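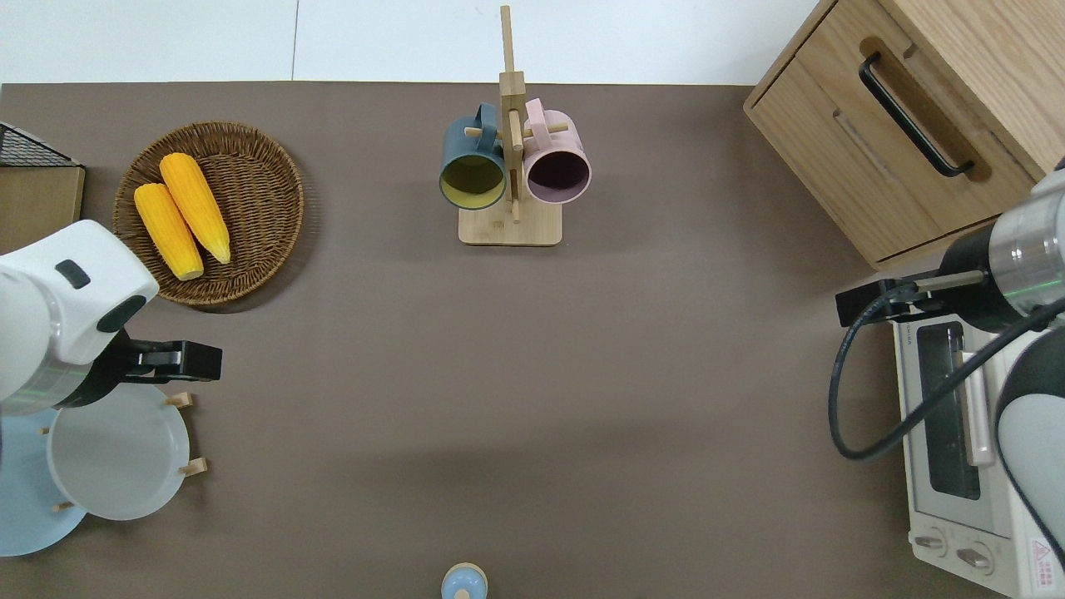

How do you look after a robot arm?

By Margit Isaksson
Feb 11, 2018

A robot arm that works at a kitchen table does not get hungry and it does not need to sleep. But it needs care every day, a little like a bicycle or a musical instrument. In our workshop in Wemholm we have two arms that share one table. We call the left one Arndale and the right one Pasov. I will tell you how we get them ready for work in the morning.

First, we look

Before we switch on the power, we walk slowly to the table and only look. Is every screw in its place? Is there a crumb between the fingers? A robot's hand is called a gripper. Our grippers have two fingers which open and close in a straight line, like when you hold a biscuit between two flat hands. If something sticky is on the fingers, a mug can stay hanging on them when it should be let go.

We clean the fingers with a soft cloth. We never do this when the power is on, and children in our workshop never do it alone.

Then we check the cable

Inside the cable there are thin wires. Some bring electricity to the gripper, and others carry messages, for example "close now" or "I am holding something". When the arm moves, the cable must move too. If it is too tight, it pulls. If it is too long, it can catch on a door handle.

Try it with your own sleeve. Put on a jumper that is too small and stretch your arm forward. Do you feel how it stops you? Now try with your father's big coat, and see how the sleeve gets in the way of everything. The cable must be between these two.

Last March the cable on Pasov caught on the handle of the oven. The arm felt that something was pulling, and it stopped by itself. No one was hurt and nothing was broken, but we had to change the cable. My colleague Abdul-Rahman Yakubu wrote the number 563 in our repair book, which means it was repair number 563. He also fixed the new cable with a clip at a better place.

Where is home?

Each joint of the arm can turn. A joint is a place where it bends, as your elbow and your wrist do. Inside the joint is a small part that measures how far it has turned. Sometimes this part is a tiny bit wrong. A mistake smaller than a grain of rice at the shoulder can become a big one at the fingertips!

For this reason the arm goes "home" every morning. Home is a position that we know very well. The arm moves there slowly, we look if the marks on the joints meet, and then the computer begins to count from zero. This work is called calibration. It is a long word, but you do the same when you check that the kitchen scales show zero before you put flour on them.

Everything in its place

Now we prepare the table. Plates go in the dish rack and mugs hang on the mug tree. Corn lies in the basket. These are different kinds of practice. A plate is thin and flat, so the fingers must come from the right side. A mug hangs by its handle, so the arm must lift it off the peg before it can take it away. Corn is bumpy and it can roll.

The first try is always slow. One of us stands beside the red stop button and does nothing else, no talking and no tea. Ms Ostrowski, who taught me this work, was very strict about that, and I am strict too.

Words to remember

Gripper - the hand of the robot.
Joint - a place where the arm can bend or turn.
Calibration - checking that the machine measures correctly.
Stop button - the button that makes everything stand still.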